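Print this item | E-mail this to a friend

An afternoon with the robots at Surkico

I finally made it to the Surkico open day in Drencombe, after missing it two years running, and I came home with sore feet, a free pen and far too much to say. So bear with me!

The building used to be a carpet warehouse and it still has that big echoey feel to it. We got name stickers at the door and were sent around in groups of 11, which sounds fussy but meant you could get right up to the benches and ask things. Our guide was Beverley Inskip, who has been there since they had one room and a borrowed van. She walks fast. If you go next year, wear proper shoes.

First stop was the wheeled carts, made with Plusberg, which trundle along a painted line and stop if you step in front of them. The kids loved this and tested it a great many times. I had a go too (of course I did) and I will say it's a strange thing to trust the first time. Then there was a longish talk about batteries in a warm room, and I may have missed part of that one.

The bit I had come for was the bag packing. My sister managed a grocery store for years, and I've heard her opinions on how people pack bags, so I wanted to see how a machine would get on.

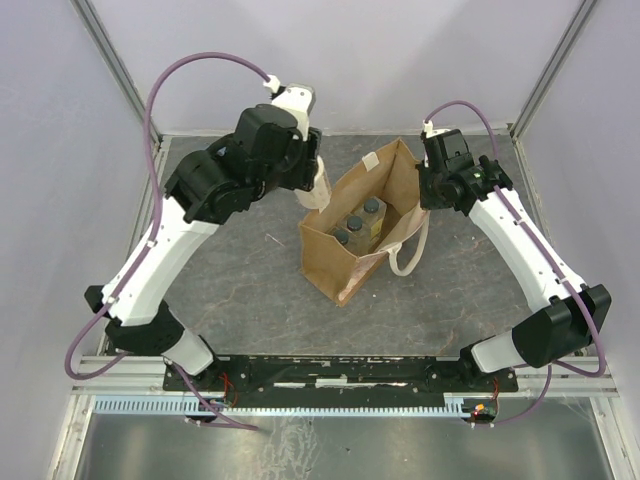 Bag packing is a lot harder than it sounds, and Dušan Šindelář, who runs that bench, was happy to tell us so. A box keeps its shape. A paper bag leans and folds and crumples, and the robot has to cope with whatever shape it finds. He likes to use two arms for it, so that one can look after the bag while the other deals with the shopping. I got a good long look when there were three clear bottles with dark caps standing in a row in the bag, an arm on either side, and one of the grippers right up by the handle. I hadn't thought about handles at all before, but a floppy loop of paper is apparently a nasty thing for a robot to deal with. Dušan told us the team has recorded more than 3,000 practice runs on bags alone – and he still won't promise anybody a robot bagger at their local store.

Somebody in our group asked about eggs. Dušan laughed and said eggs were a subject for another year.

I also had a nice chat with Vy Thái, who works on the software side. She studied music before she got into this, and she said the part she enjoys most is watching the arms try something she didn't expect. I asked if it was slow work and she said yes, very, and that she spends a fair amount of her week picking up bottles and setting things back to the start. That cheered me up, to be honest. It sounded a lot like my job.

Lunch was sandwiches in the loading bay, 30 minutes, and good coffee. I would have liked a few more chairs. The afternoon was mostly a question session, and it ran long because people kept asking about jobs, which is fair enough. Beverley didn't duck it. She said some tasks will change and she'd sooner have people come in and see the machines than guess about them. I'm not sure everyone left happy, but I was glad they gave it the time.

The count at the door for the whole day was 1,545 visitors, so if it felt crowded by the carts, that's why. They hope to run it again next June, and I'll put the sign-up details in here when I get them.

Print this item | E-mail this to a friend

Recent items
- Carroll bridge walk: new start time
- Repair evening notes from June
- What to do with your old phone chargers
- Book swap shelf is full again

Comments (3)

Yakubu Bassey
I was in the group after yours and we got the egg question too! Same answer. My son has talked about the carts ever since.

Faisal Khokhar
Thanks for writing this up. Do you know if there's parking closer than the Carroll lot? My dad would love to go but he can't manage that hill.

Vy Thái
Lovely to meet you! Faisal, there are a few spaces behind the building, just call the front desk before you come and they'll hold one.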